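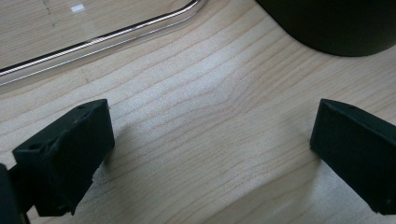 Iman Filali wanted to know, before agreeing to anything else, whether it could pick up a washer. A flat one, lying on a table, the kind that makes a person with ten working fingers swear and reach for a fingernail. Told that it could manage this on most tries, Filali asked what happened on the others, and was told that the washer stayed where it was. "Fine," came the answer. "That's also what happens when I do it."

On the strength of that exchange, the Skuvivov shared workshop is pleased to announce the release of Desik, a hand-held two-finger gripper that members can print, assemble and repair at home. The plans are free from Friday. The patience is to be supplied by the builder.

Desik is held in one hand and closes two chunky fingers on whatever is between them. It has no motors, no screen and no app. A trigger pulls a cord, the cord pulls both fingers inward by the same amount, and a spring puts them back. The automation comes later, when the same fingers go onto a bench arm that the workshop has been building for longer than anyone now cares to work out. Doing it by hand first was a decision made after the arm's first set of fingers, designed entirely on a computer by people who were very sure of themselves, proved unable to hold a spoon.

The current fingers are version 7. Version 1 was too soft and bent like toast. Version 2 was so stiff that it cracked when dropped, and it was dropped the evening it was finished. Versions 3 and 4 differed only in where the holes went, a subject on which the workshop held opinions out of all proportion to the size of the holes. Version 5 was very good and could not be taken off once fitted. Version 6 was version 5 with a way to take it off, which also came into play when nobody wanted it to.

Version 7 has blocky fingers printed solid at the tips, with a step on the outer side that keeps the mounting screw clear of the work. The inner faces are flat. There was a proposal for ridges, and ridges were printed, and they left small neat dents in a bar of soap and made no other difference that could be measured. Anyone who wants ridges will find them in the download, in a folder named "ridges if you must."

Each finger takes roughly three hours to print on the workshop's older machine, known as Fernandes after the name on the box it came in. Other printers will be faster. Fernandes has a habit of leaving a rough seam along one edge of a part, and the plans now suggest turning the finger so that the seam ends up away from the gripping face. Builders who skip this step can sand it down, or get used to it, as several people here have.

Before release, the workshop ran a bench test of 701 pickups. It was meant to be 700, but there was a disagreement over whether one attempt with a rubber band had counted, and it was simpler to do another. Objects included washers, pegs, teaspoons, a tape measure, corks, a sock and a boiled egg. Desik dropped 50 of them. The egg was not among the dropped objects, a fact the team has mentioned to visitors more often than visitors have asked about it. Most of the failures involved very thin things lying flat, and a fair share of the rest involved the sock.

"I came in to fix a lamp," said Filali, who did much of the testing and has still not fixed the lamp. "Somebody handed me this and said to pick up whatever was on the table. By the end of the evening I had stopped using my other hand for anything. I tried to eat a sandwich with it at home. I would not put that in the test results, but it went better than the sock."

Filali also came up with the change most testers liked best, a small spacer behind the trigger that stops the fingers from slamming shut. The spacer was first cut from a wine cork. It is now a printed part, and it works nearly as well as the cork.

The download holds the part files, a one-page parts list, a longer page of assembly notes and a page of mistakes already made, which testers found the most useful of the lot. Everything that isn't printed can be bought at an ordinary hardware store: screws, nuts, one spring and a length of strong cord. Fishing line works. Dental floss works for an afternoon and smells pleasant.

Changes and corrections are welcome and will be read. Builders are asked to say which version they printed, since a letter of complaint about version 2 arrived last month and everyone agreed with it entirely.

Work on the bench arm, which goes by Zedov, will pick up again in February. It will use the same fingers and the same mounting holes, so a set printed now should fit it when it is ready. No date is being given for that. An earlier date was given once and is still written on the workshop door.

Skuvivov will hold an open bench for Desik builders on Friday from 6 p.m. Members and non-members can bring half-finished grippers, printed parts that came out strange, and small objects they would like to see picked up. Please do not bring eggs. There are plenty.

Press contact: the front desk at Skuvivov, during open hours. Knock loudly if Fernandes is running.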